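Notes on rescanning the Jostby slides

The first pass over the Jostby slides was done at a resolution that seemed generous then and is too low now. There are 511 mounted slides in the set, mostly of the harbor excavation and the two churches, and 381 of them have been scanned at least once. I have been redoing those before touching the rest, which is slower but keeps the numbering in one sequence.

The numbering is the main problem. The slides carry up to three numbers each: one in pencil on the mount, one on a round sticker, and one in the typed list that came with the boxes. The pencil number is usually the oldest. The sticker numbers restart with every box. The typed list follows the stickers for the first four boxes and then switches to the pencil numbers without saying so. I now record all three in separate columns and give each slide a new plain number that means nothing.

I tried Telto for the catalog first. It handles nested collections well, but it treats an empty date field as an error and fills it with the date of import. That left me with a whole box of trench photographs dated to last December. Irnis is plainer and leaves blanks alone, so the records live there now. Moving them took two evenings, most of it spent on the place names.

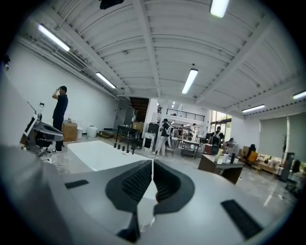 Place names need a rule and I have settled on one. The name as written on the mount goes in the first field, spelling untouched. The modern name goes in the second. If I can't match them, the second stays empty. Earlier I was putting my best guess there with a question mark, and the search index drops question marks, so every guess turned into a fact.

Color is less of a worry than I expected. Most of the film has shifted toward magenta, evenly enough that one correction profile per box gets close. I save the uncorrected scan as the master and apply the profile only to the viewing copy. Box seven is the exception. It has 17 slides that have faded in patches, and no single profile suits them - those stay as they are.

Dust takes longer than scanning. A hand blower first, then a soft brush on the mount, and nothing on the emulsion. The automatic dust removal in the scanner software is off, after it erased the finds labels from a close view of the north trench.

At 20 slides a session the rescans should be finished before I need to decide about the Radu albums. Those are prints, glued down, with captions on the page and not on the photographs, so each page will have to be captured whole as well as print by print. I have not worked out how Irnis should link the two.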